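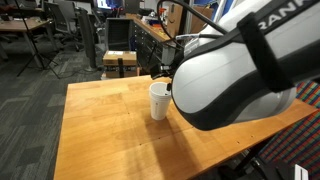
Long table, cups, pencils: notes for Thursday

Quick one, I'm between meetings. The long wooden table stays where it is through April. Gertraud Pichler asked, I said yes, done. Please use it! Sign-up for the Flusthorpe open evening is happening there, so keep the top clear of lunch stuff and coats.

Cups. White ones, we ordered 400 and they go quicker than you'd think. One per person, put your name on it, keep it all day. Stack the clean ones at the end of the table, upright, nested. Not on the floor, not on the boxes.

Pencils too. If you borrow one bring it back sharpend.
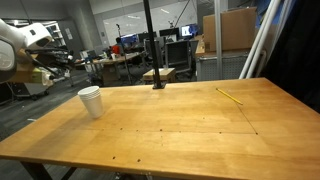 Can I screw something into the tabletop?
Ask Jannik Weidemann first. There are holes in it already and he'd like to keep it to those.

Wipe down at the end of the day, damp cloth, no spray, the wood dosn't like it. Boxes for Trurley go out next week, labels facing up please. More when I have it.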